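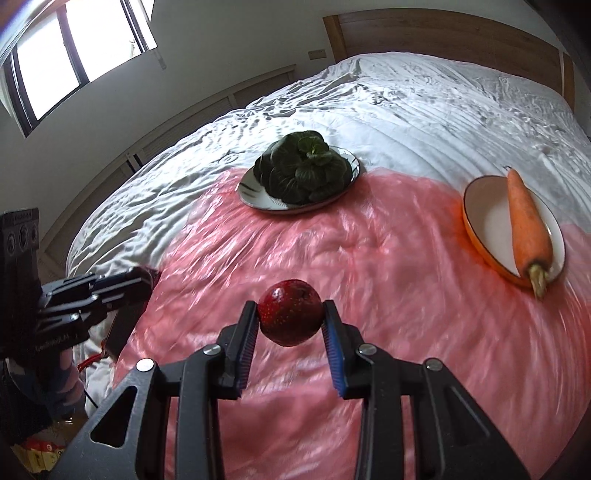

Last modified: Monday, 18:41
Search this forum Go

vlachou_k
Grasp width estimates drift on glossy fruit. The Vurnar tracker loses features on crinkled plastic, then the pose jumps 23 mm in episode 1876.

pinden6
Looks like rolling shutter to me. Check the IMU offset first.

vlachou_k
Checked — 6 ms, constant. Oranges show the same jump. 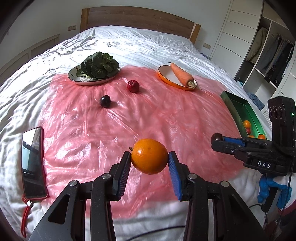
Masking the sheet removes it in 41 episodes.

grovholm
Masking hides the fault. Reject specular points in the front end.

pinden6
Disagree, too slow. Still want the raw timestamps.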